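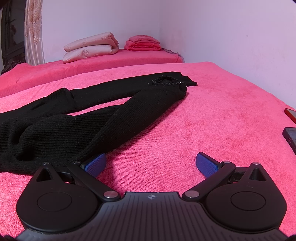 What I learned from a month of wearing the same sweater

2026-02-04

So I spent all of January wearing one sweater. One! I'd like to say it was some grand statement about shopping, but really I had just moved to Jidstead, half my clothes were still in my sister's garage, and it was freezing. By the second week it had turned into a project, and by the third I was boring everyone at work with it.

The sweater is a plain gray wool crewneck from Cander, which I bought secondhand for 20 dollars a couple of winters ago and mostly ignored. It's a bit long in the sleeves. There's a darn on the left elbow from whoever had it before me, and it's a really good darn, much better than mine (more on mine in a minute).

The first thing people ask is whether it smelled. No! Wool is kind of magic that way. I wore a T-shirt under it every day and hung it over the back of a chair at night by the window, and I washed it twice the whole month. Both times in the sink, lukewarm water, a little squirt of wool wash, ten minutes of soaking, and then the part I always used to get wrong, which is drying. I was a wringer. I wrung everything. My mother wrung everything too, so I come by it fairly. Now I roll the sweater up in a big towel like a jelly roll and kneel on it, and then lay it out flat and pat it back into shape. It takes almost 12 hours in my apartment, longer if the radiator is sulking.

The second thing people ask is whether anybody noticed. One person did. Ha-rang Yeom, who sits across from me and knits on her lunch break, noticed on day four and said nothing until day nine, when she leaned over and asked if I wanted to borrow her sweater comb. I did want to borrow her sweater comb. I had no idea such a thing existed! You pull it very lightly across the pills and they come off in this soft gray fluff, and it's so satisfying that I did both sleeves during a phone meeting. I've since bought my own.

Then the hole. Mid-January I caught the right cuff on the latch of the back gate and heard that awful little pop. I'd never darned anything in my life. Ha-rang gave me a needle and some yarn that was close enough (greener than the sweater in daylight, but fine indoors), and I watched a few videos and went at it over a light bulb because I don't own a darning mushroom. It came out lumpy. It looks like a small waffle. But it has held, and I catch myself rubbing it with my thumb on the bus, so I guess I'm fond of it.

Some other notes, in case you want to try this yourself:

Layers matter more than the sweater does. The days I was cold were the days I got lazy and skipped the undershirt.

Cooking is the enemy. I fried onions on a Sunday-soup sort of evening and smelled like onions until lunch the next day. Now it comes off before I touch the stove and goes in the bedroom with the door shut.

Don't hang it on a hanger. I did that for one night and had shoulder bumps like a tiny pair of horns. A bit of steam from the kettle got them out.

Getting dressed took me no time at all, and I missed it a little. I like picking clothes! I used to lay things out the night before and change my mind twice. By the last week I was getting very adventurous with socks.

My boxes finally came up from the garage last weekend, and I pulled everything out to have a proper look. A lot of it I'd forgotten. Two skirts went straight to the donation pile, and a cardigan I had been missing for a year came back with moth holes along the hem, which a month ago would have meant the trash. It's now in the mending basket with the waffle yarn.

I'm wearing a blue sweater today. The gray one is drying flat on the towel, and I'll probably be back in it by tomorrow. If any of you have a better way to darn a cuff, please leave it in the comments, with pictures if you can. I need all the help I can get!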